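## Do the new islands slow anyone down?

The Prenham road has its traffic islands now, and the people who wanted them are very pleased. I'd like to be pleased too. I have driven that road since 1972, and so far I'm not sold.

The idea, as Rochelle Prendergast laid it out at the November meeting, is that a driver coming up to an island has to steer a little to the right, and a driver who has to steer will lift off the gas. Maybe. I steer around potholes all the time and I can't say I ever slowed down much for one.

What we did get is paint and signs. I'll give the paint its due — it's easy to read, even for those of us who should have had our glasses changed by now. 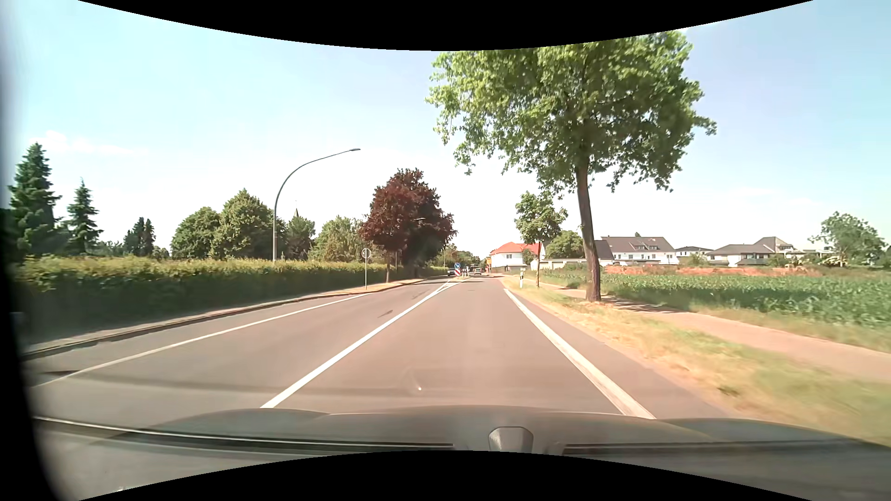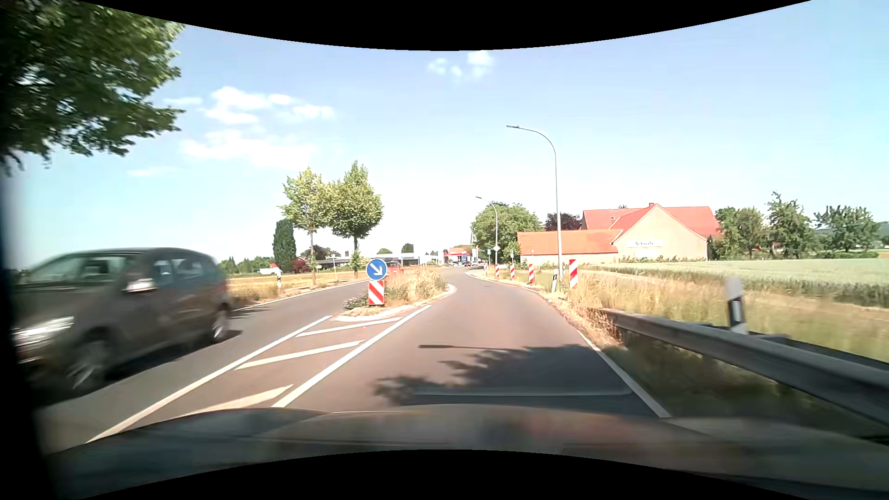 A round blue sign with a white arrow, and red and white stripes under it.

## What I'd still like to know

- **Who cuts the grass?** Tall dry weeds on an island do nothing for anyone trying to see across it. Liis Ramanauskas asked this on Thursday and was told it was "under review." I've heard that one before.
- **Where are the speed numbers?** We were promised a count from before and a count from after. I have seen one sheet, with 519 cars on it and no speeds at all.
- **What about bikes?** Huia Tamihana rides to work and says she feels squeezed at the islands. She'd rather have had the money spent on the shoulder.
- **Will there be more?** Talk is of 2 more islands farther out, the first one 300 yards past the Elurier turnoff. I'd want the speed counts in hand before anybody orders more signs.

If you drive or ride this road and have an opinion, send it to Bronwyn Ormsby before the next meeting. Favorable opinions are welcome too — I'll read them, slowly.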